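Fórum > Casa e Condomínio > Arrendamento e contas

Tópico: Desumidificador ligado o dia todo, vale a pena ou é deitar dinheiro fora?

serradonogueira
Boas. Casa arrendada em Bragança, rés do chão, paredes de pedra por fora e tijolo por dentro (acho eu). Quarto virado a norte. Desde que entrámos que a roupa do armário cheira a mofo, mesmo a que lá vai lavada e seca. Comprei um Plernholm em segunda mão, o modelo antigo com depósito pequeno, e anda a trabalhar quase sem parar. A questão é a conta da luz. Alguém tem isto ligado o dia inteiro? Compensa ou mais vale abrir janelas?

Senhorio diz que é "falta de arejar". Claro.

tejo_e_meio
Abrir janelas em Bragança em janeiro, boa sorte.
Agora a sério, depende do higrómetro. Tens um? Sem isso andas às cegas.

serradonogueira
Tenho um baratinho. Marca entre 70 e picos e 80 de manhã, com o aparelho desligado. Com ele ligado desce para os 60.

milho_rei
Então o aparelho faz o trabalho dele. 60 no inverno já é habitável. Eu punha o humidostato nos 60 e deixava-o decidir, ele pára sozinho. O erro da malta é pôr no contínuo e ir trabalhar.

figodaindia
Discordo do pessoal que manda logo comprar máquinas. Tive desumidificador quatro anos e o bolor voltava sempre ao mesmo canto. Era ponte térmica. Podes tirar a água toda do ar que a parede continua gelada e condensa ali. Gastei 765 euros em isolamento por dentro, só naquela parede, e nunca mais liguei a máquina.

milho_rei
@figodaindia ele está ARRENDADO. Vai isolar a parede do senhorio?

figodaindia
Pode pedir autorização e descontar na renda. Ou obrigar o senhorio a fazer. Há gente que consegue.

tejo_e_meio
Há gente que consegue e há gente que recebe carta de oposição à renovação passados uns meses. Conheço as duas versões.

rosmaninho
Pergunta parva, mas o armário está encostado à parede exterior? É que se estiver podes ter o quarto a 50 que o mofo continua lá atrás. Afasta uns dedos e tira o rodapé do móvel se der. Foi o que me resolveu a coisa, e foi de borla.

serradonogueira
Está encostado sim. É um Kakberg dos grandes, aquilo montado não se mexe sem ajuda. Vou tentar no fim de semana.

Quanto à conta: fui ver ao contador e o aparelho não é o vilão que eu pensava. O contador total marcava 3527 quando entrámos e o grosso do que subiu desde aí é termoacumulador, de caras. Tenho de ver se aquilo tem temporizador.

milho_rei
Aí tens. Termoacumulador velho come tudo. Mete-lhe um temporizador de quadro, fica só no vazio se tiveres bi-horário.

zilauense
Vendo a marca errada ninguém vos avisa: o Plernholm antigo tem filtro lavável e quase toda a gente se esquece dele. Filtro entupido = gasta o mesmo e tira metade. O meu é um Zilau mas a lógica é igual. Aspirador por fora, água morna, secar à sombra, montar. De 4 em 4 semanas.

serradonogueira
Nem sabia que tinha filtro. Fui agora ver e, bem. Cotão que dava para encher uma almofada. Obrigado.

figodaindia
Continuo na minha. Estão todos a tratar o sintoma.

rosmaninho
Ninguém disse que não tratassem a parede. Mas o homem tem de dormir lá hoje, não é daqui a dois anos quando o senhorio se decidir.

tejo_e_meio
E a secagem da roupa? Secam dentro de casa? Porque se estendem roupa no quarto está explicado metade do problema. Uma máquina cheia larga litros para o ar.

serradonogueira
Secamos na sala, com a porta fechada. Às vezes no quarto quando chove muitos dias seguidos, confesso.

tejo_e_meio
Pois.
Escolhe UMA divisão pequena, estendal lá dentro, desumidificador lá dentro, porta fechada. Casa de banho serve. Seca mais depressa e a humidade não anda a passear pela casa. E centrifuga mais, a maior parte das maquinas deixa subir as rotações e ninguém usa.

milho_rei
+1 à casa de banho. A minha roupa seca de um dia para o outro assim.

rosmaninho
Só acrescento uma coisa que se esquece sempre, que é o que se guarda. Peça que vai para a gaveta ainda fresquinha ao toque estraga as outras todas. Eu deixo tudo umas horas em cima da cama antes de arrumar, principalmente algodão grosso, e o que é de bainha dupla viro do avesso.

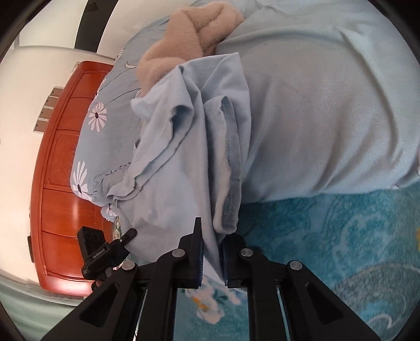 Parece mania mas foi a diferença entre ter cheiro e não ter. Golas e bolsos são os piores, enganam muito, a peça parece seca e a costura ainda tem água. E nada de sacos de plástico fechados para a roupa de verão, por favor. Caixa de cartão ou saco de pano.

zilauense
Os saquinhos de sílica servem de alguma coisa ou é treta?

rosmaninho
Numa caixa de sapatos sim. Num roupeiro é treta, saturam em dois dias.

figodaindia
Finalmente estamos de acordo em alguma coisa lol

serradonogueira
Atualização, Jul 27, 2026: pois, demorei a voltar, desculpem. Afastei o armário, a parte de trás estava preta em baixo. Limpei com lixívia diluída, janela aberta e máscara, e deixei secar bem. O estendal passou para a casa de banho. O senhorio veio cá ver a mancha, tirou fotos, disse que manda alguém em setembro. Pediu um orçamento e deram-lhe 918 euros para isolar e pintar. Fez cara feia mas não disse que não.

O cheiro quase desapareceu, falta ver no inverno, que no verão é fácil.

figodaindia
918 não é mau se incluir a pintura. Pede para ver que material é, que há quem ponha esferovite fininho e chame isolamento àquilo.

milho_rei
E guarda por escrito o que ele te disse. Um email a "confirmar a nossa conversa" e está feito.

tejo_e_meio
Lixívia só tira a cor em parede porosa, atenção. Se voltar a aparecer usa um antifungico próprio e só depois tinta.

serradonogueira
Email enviado. Quanto ao antifúngico, há algum que não deixe o quarto a cheirar a piscina?

tejo_e_meio
Os de base aquosa sem cloro. Cheiram pouco. Vê no rótulo o tempo de secagem antes de encostares o roupeiro outra vez.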